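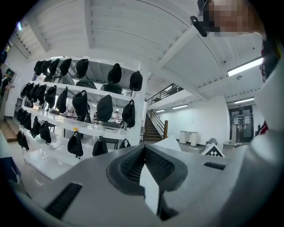 4.2 Comparing finger pads on the hand-held gripper

Our second comparison keeps the camera and the controller fixed and changes only the finger pads. We tested two designs: the flat Hullham pad that came with our first build, and the V-shaped Drastier pad, which has a dark textured grip surface on two angled walls (Figure 3). Both bolt onto the same body, so an operator can swap them in a minute or two, and this turned out to be a real pleasure in daily use!

Black caps made up the main task. They are soft, they hang by a strap or brim, and against one another they offer very little contrast, so they punish a pad that needs careful aim. Each operator took a cap off a rack and put it down on a table, with 70 attempts per pad. Hoshino and Nagano ran the sessions in April, and neither had used the V-shaped pad before.

The flat pad dropped the cap or missed the strap 21 times. The V-shaped pad failed only nine times, and most of those failures came when caps were bunched together and the fingers closed on two straps at once. We were delighted by how forgiving the angled walls are: a strap that enters off center slides toward the middle as the fingers close. The flat pad was still better on brims, where its wider face holds the cap level, and we would love to see a pad that does both.

We also looked at tracking. The wide lens bends straight shelves into curves near the edge of the view, and our calibration handles this well as long as the checkerboard marker stays visible past the fingertips. The V-shaped pad leaves more of the marker in view, and pose recovery took about 60 milliseconds with either design.

Figure 3. View over the V-shaped pad, with the checkerboard marker beyond it and black caps hanging on the shelving to the left.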